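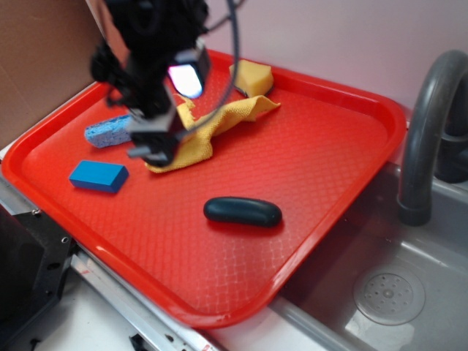 Ticket subject: July Challenge points missing, leaderboard has me in 81st (paid places stop at 80!!)

Hello support team, I'm trying to sort out my points for the July Challenge and I've gone round in circles with the help pages, so I'm opening a ticket. I'm a Larkby consultant, household side, and I log everything through the Ramier back office like everyone else on the Magbanua team. Most of what I do is kitchen parties. It's a simple way to sell and July was my best month since I joined. The orders are all there, the commission is all there, and the points for my Visano launch bonus are not. That's 2,000 points, and without them I'm one place outside the prizes.

What I expected to see: the launch bonus added to my total once my Visano launch order had shipped and the customer orders on the same party had been paid. The rules page says "posted overnight".

What I see instead: the order is marked Complete, the party is marked Closed, and next to Launch Bonus there's a grey dash. If I click the dash I get a little pop-up with "402 - credit not applied" and an OK button. Clicking OK just shuts it.

What I've tried already, so you don't have to ask me:

Logged out and back in. No change.
Different browser, then my phone. Same dash, same 402.
Checked the party was opened before the launch order went through (I know that one catches people out). It was.
Checked the consultant ID on the launch order. It's mine.
Pressed "Recalculate my points" at the bottom of the Challenge page. It spun for ages and then the page came back exactly as it was.

I've attached the order confirmation and the party summary as PDFs. Please could somebody have a look before the final standings are locked? I don't mind waiting a bit for the points themselves, I'd just like to know my place is safe. Thank you!

Status: Open
Category: Incentives and contests
Priority: Normal

Update from me, 9.40am

Thanks for the quick reply. You asked whether the customer orders were all paid by card. No, one was split, part card and part hostess credit. I've never had a problem with split payments before but I can see why you'd ask. The hostess credit came from the party before, and she'd been saving it up for the big Visano bundle, bless her. In Ramier it shows as paid in full with a green tick.

You also asked me to clear my cache. I've done it (and lost all my saved passwords, which was my own fault for ticking every box!). The dash is still there.

Update from me, 11.15am

I've been comparing this party with my spring one, when the bonus did come through, and I think I've spotted something. On the spring party, the launch order has a line under it that says "Linked to party", with the party number. On the July one that line is blank. The launch order and the party both belong to me, they're both finished, but I don't think they know about each other.

I remember now that I started the launch order on my phone in the car park, saved it as a draft and then finished it at home on the laptop. When I opened the draft again the party drop-down had gone back to "Select". I'm fairly sure I picked the party again, but I was also making tea at the time, so I wouldn't swear to it.

I can't edit the field now because the order's shipped. The pencil is greyed out. Is that something you can change from your end?

Update from me, 2.05pm

Oh good, glad it's a known one. So, writing it down here to make sure I've understood you: drafts started in the phone app and finished on the website can drop the party link, even if you've picked the party a second time, and the bonus check then can't find a party to match. The 402 is what it gives you when there's nothing to match. It has nothing to do with the split payment. I'll stop worrying about that, and I'll tell my hostess she hasn't broken anything, because I had already asked her about it and she was a bit upset.

Yes, I'm happy for you to link the order by hand. The party number is on the first page of the summary PDF, top right.

One question while you're in there. Does the team total get fixed as well, or just mine? The Magbanua leaderboard adds up everybody's points separately and we've got a team prize riding on it too. It's only a brunch but we're all quite keen on the brunch.

Update from me, 4.30pm

The party number has appeared under the launch order. Lovely. The dash is still a dash, but you did say the points wouldn't move until the overnight run, so I'm leaving the Recalculate button alone. I've looked at the page far more often than I need to.

Update from me, next morning, 8.10am

They're in! The 2,000 shows next to Launch Bonus, the pop-up has gone and my total has gone up to match. I'm comfortably inside the top 80 now. The team page hadn't caught up when I first looked, but I refreshed it after breakfast and it had.

A couple of things for whoever looks after the help pages. The article called "My bonus points are missing" doesn't mention the party link at all, and that was the whole problem. A line saying "check that your launch order says Linked to party" would have got me there on my own. And 402 isn't in the list of codes, I searched for it every way I could think of. Even a short note would help, particularly at the end of a month when everyone's checking.

Also, would it be possible to have a warning if you submit a launch order with no party chosen? I know that's probably one for the Ramier people and not you. For now I'm going to do launch orders on the laptop from start to finish, and I've put a message in our team chat suggesting the others do the same until the app's been sorted.

Happy for this to be closed. Thanks again for your help, you've been really patient with me.

Status: Solved
Resolution: Order linked to party manually, bonus posted on overnight run
Related: draft orders, party link, code 402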